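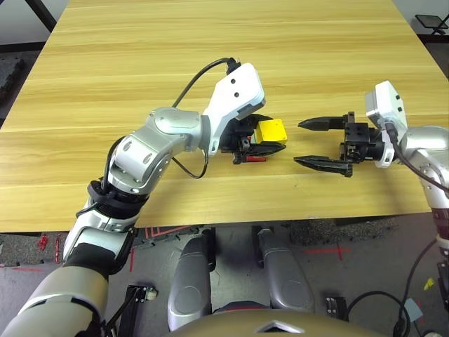 Handover stalls, right gripper stays open, planner says goal reached

ekow_k
Posted 4/11/20

Ok so stuck on this for a while. Two arm handover, yellow block, left to right. Left holds it, right comes in from the side with fingers open and then just... sits there. Planner reports goal reached. No abort, no collision, nothing in the log at warn or above.

Stack is Clutico for the arm controllers, Flasov for planning, block pose comes from the head camera through our own node. Wrist cams are on but only used for recording right now, they dont feed anything.

What I see in the log:

handover_node: state APPROACH
flasov: plan found, 98 waypoints
clutico_right: trajectory accepted
clutico_right: trajectory done
handover_node: waiting for pose_agree
handover_node: waiting for pose_agree
handover_node: waiting for pose_agree

and that last line forever. pose_agree is supposed to go true when the block pose from vision and the block pose from left arm kinematics match. Worked fine in sim, every time.

Any ideas before I start ripping it apart? — Ekow

torquelimit
What's the tolerance on pose_agree?

ekow_k
2 mm. Same as sim.

torquelimit
Well there you go. Sim gives you perfect extrinsics. No way your head cam to left arm chain is good to 2 mm on real hardware. Open it up to something sane and try again.

marrow_bone
Disagree with just opening it up. If the two poses dont match you want to know WHY, otherwise right arm closes on air or shoves the block out of the left fingers. Print both poses and the difference. Is it constant or does it wander?

ekow_k
Good point, didn't log the difference. Will do, back in a bit.

pkt_loss
Unrelated but is your head camera rigidly mounted or on the neck? If it's on the neck are you using the neck joint readings in the transform or a fixed one? Seen this one bite people.

ekow_k
On the neck. Transform is from the joint readings, neck is commanded to hold still during handover.

Ok so logged it. Left arm still, block in the gripper, nothing moving. Difference is NOT constant. Jumps around when the right arm is near. When right arm is parked way off to the side the difference is small and steady, under tolerance even. Soon as the right gripper comes in it goes bad.

marrow_bone
So calibration is ok-ish and its the vision pose that breaks. Right fingers getting into the segment mask?

torquelimit
Or they cover part of the block. What does the block look like to the camera with the left gripper on it? Small yellow thing, black jaws closed over it, you're fitting a pose to whatever is left of the top. Then you bring a second gripper in next to it. Of course it jumps.

ekow_k
Yeah left jaws cover a good part. Top is still bright and visible right of the fingers. It's a color threshold then a plane fit on depth, then a box fit to that.

marrow_bone
Plane fit on depth next to a black gripper. Depth on black parts is usually junk around the edges, at least on every sensor I've used. Erode the mask by a few pixels before the fit.

hexkey_dan
Light wood table too, yes? A honey colored table and a yellow threshold are not friends. We had a bin picking demo that loved to pick the table. Check your mask isn't leaking.

ekow_k
Ha. Ok checking. The mask does leak a little, thin strip of table just under the block. Only when the exposure shifts.

pkt_loss
And exposure shifts when a big black thing comes into view. Auto exposure still on?

ekow_k
... yes

pkt_loss
Lock it.

torquelimit
I still say the check is wrong in principle. Once the left gripper has it you KNOW where the block is, from kinematics plus grasp offset. Vision at that point is worse than the encoders. Take the vision pose once right after grasp, store the offset in the left gripper frame, then run the handover blind. That's how we do it.

marrow_bone
And if it slips in the grasp?

torquelimit
Then gripper width changes and you abort. Parallel jaw, you get width for free.

marrow_bone
Width doesn't change if it rotates between the fingers. Or slides along them. Small block, arm accelerates, it tilts a few degrees, width the same. Right arm comes in square to where it thinks the faces are and you get a corner grasp. Been there.

torquelimit
So slow down the transport. Not everything needs closed loop vision.

marrow_bone
Didn't say closed loop. One check before the right gripper closes. That's what he has. It's a good check, bad input.

kojo_laryea
Kojo Laryea here, I maintain the handover bits in Pisharody, which some of you use on top of Flasov. You're both sort of right. What we settled on:

1. Vision pose at grasp, store offset in left gripper frame.
2. Move left arm to the handover spot.
3. Check vision against the stored offset with right arm STILL OUT OF VIEW.
4. Only then bring the right in, and use kinematics from there.

So the check happens when vision is good and you never ask for it when it's bad. Your log has it the other way round, approach first then pose_agree.

ekow_k
Huh. Yeah. The check is after APPROACH. I moved it there because I wanted it as late as possible, seemed safer. In sim it made no difference as occlusion isn't really modeled in our vision stub, it just reads ground truth plus noise.

kojo_laryea
Late feels safer, yes. But you're checking with the worst view you'll have in the whole sequence.

hexkey_dan
Also "waiting for pose_agree" with no timeout is a bug by itself. And planner saying goal reached isn't lying to you, its goal was the approach pose. Someone in the logs should be saying the handover failed.

ekow_k
Fair. Adding a timeout.

hexkey_dan
And make it retreat on timeout, not just print. You have two arms parked a hand's width apart over a table, don't leave them like that while you go read a log.

wristroll
Jumping in, can I ask about the approach direction? You've got the right fingers wide open with one near table height and one angled down. Looks low to me. Is Flasov happy with the table as a collision object or did you pad it down to get a plan?

ekow_k
Caught me. Table padding is zero on the right side, otherwise it wouldn't find a plan with the wrist cam housing attached.

wristroll
Raise the handover spot instead. More room under the fingers, and the planner stops fighting you. 98 waypoints for a short approach tells me it's squeezing around something.

torquelimit
Agree with that one. Handing over close to the table gets you nothing.

marrow_bone
Gets you a short drop if it fails. But yes raise it.

ekow_k
Is there a sane way to pick the handover spot? Right now it's a hardcoded pose I jogged to by hand.

kojo_laryea
Grid it offline. We sample points in the shared workspace, solve IK for both arms at each, throw out anything near a joint limit, score the rest on how far both arms can move before they hit something. One of our setups ended up with 729 candidates (9 x 9 x 9) and it's not slow, you do it once per table setup. Then save the best few and let the planner try them in order. There's a script under tools in Pisharody, handover_grid. Wants the camera housings in the model or the scores are useless.

wristroll
Add a visibility term too. Cast rays from head cam to the block, penalize if the left forearm or wrist gets in the way.

kojo_laryea
Not in ours yet. Would take a patch :)

pkt_loss
Careful with cables. Black cable looping off the left wrist isn't in anyone's collision model. We put a fat capsule on ours. Ugly, works.

ekow_k
Same, no cable in the model. Will add the capsule. Ok list for tonight: lock exposure, erode mask, move check before approach, timeout with retreat, grid for the handover spot. Probably break all of it.

torquelimit
Change one thing at a time or you won't know which one did it.

ekow_k
Yes dad

ekow_k
Update. Did them one at a time (mostly).

Locked exposure: table strip gone from the mask. Difference still jumps with the right arm in, but less.

Eroded mask: not much change. Maybe slightly worse, block is small and there aren't many pixels to give away. Backed it out.

Check moved before approach: that's the big one. pose_agree goes true right away, 2 mm tolerance untouched. Right arm comes in, closes, left opens, done. First try, then a bunch more.

Grid: ran it, best spot is higher and a bit toward the right arm. Flasov finds a plan with table padding back on, way fewer waypoints.

Timeout: in. Tested by holding a sheet of paper in front of the camera. Retreats fine.

marrow_bone
Nice. Surprised on the erode, but ok, small target.

torquelimit
So it is running on kinematics for the last part. Just saying.

marrow_bone
After a vision check. Just saying.

hexkey_dan
How many cycles before you call it good?

ekow_k
Want to leave it passing left to right and back for 2,000 cycles. Right to left is still untested, the grasp offset is stored per arm and I think I have a sign wrong on the right one.

hexkey_dan
Log the stored offset every cycle if you do that. Plot it. If it drifts you've got slip building up, each pass adds a bit and neither check will see it as both are relative to the last grasp.

kojo_laryea
+1. We re-zero by setting the block down on the table every so often and picking it fresh from a clear view.

ekow_k
Hadn't thought of that. Ok. Anyone know if Julis can plot straight from the Clutico logs or do I need to convert first?

pkt_loss
Convert first. The importer chokes on the timestamps, there's an open ticket from August.

ekow_k
Great. Converter it is. Will post the plot when I have one, and the sign error if I find it.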